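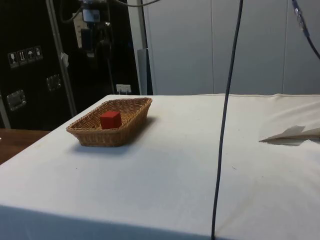

NOTA DE PRENSA

Sturine pone en duda las cestas «que ordenan solas»

Septiembre. La firma de menaje Sturine presenta Premari, su línea de cestas de mimbre poco profundas, sin prometer milagros. Una cesta sobre la mesa recoge lo pequeño, y poco más. De las 400 personas que respondieron a su encuesta, roughly la mitad reconoce que al cabo de 2 semanas ya no sabe qué guardó dentro. La empresa recomienda vaciarla a menudo y desconfiar de los juegos de 5 piezas.

Contacto: Sturine, oficina de Karkenbridge.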